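Domestic Systems, handout 6: Lidded boxes and what they are supposed to do for us

Read before the seminar. Bring one box from home, with whatever happens to be in it.

Last time we went through Skitley's pamphlet on the orderly cupboard. Its main claim is that a household with enough closed boxes will spend less time looking for things. The evidence offered is a survey of 166 households, all of them customers who had already bought boxes. I would like you to be suspicious of this. People who have just spent money on a system tend to say it works, and the survey didn't ask them again six months on.

A second claim concerns translucent plastic. The pamphlet says that you can "see at a glance" what is inside. Try it with your own. In my experience you can tell a full box from an empty one and a dark thing from a pale thing, and after that you are guessing. A roll of tape and a roll of bandage look much the same through cloudy plastic.

Small boxes with a handle on the lid are a separate case. The handle suggests that the box will travel, from shelf to table and back, and the shop display encourages the thought. Whether it does travel depends on what you keep in it. Plasters and sewing thread, perhaps. Spare fuses, hardly ever.

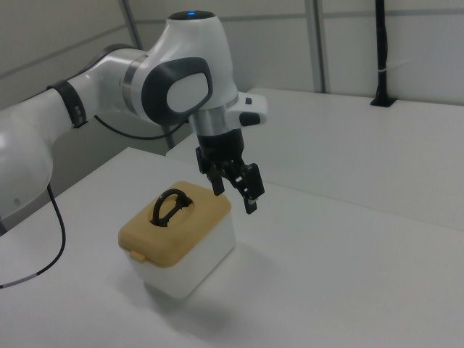 With a yellowish lid, a black loop handle standing up from an oval recess and a small latch tab at the front, a box like this puts all the lifting on the lid. So the latch matters more than the handle does, and the catalogues give it half a line if you are lucky. Mbali Msimang objects that I am too hard on handles: her sewing box has gone up and down the stairs for 8 years, she says, and the lid has never come away. I accept the 8 years. I would still want to know how heavy it is.

Points for discussion

Does a label help, or does it only record what you meant to put in the box?

The Ngcobo method says to empty every box once a season. Who in a real household has done this twice?

Dekine recommends one size of box throughout. Consider what happens to scissors.

Written work

500 words on one box you own. List the contents as found, then say which of them you had forgotten. Please don't tidy it first. Hand in to Gert Hlongwane at the start of the next session.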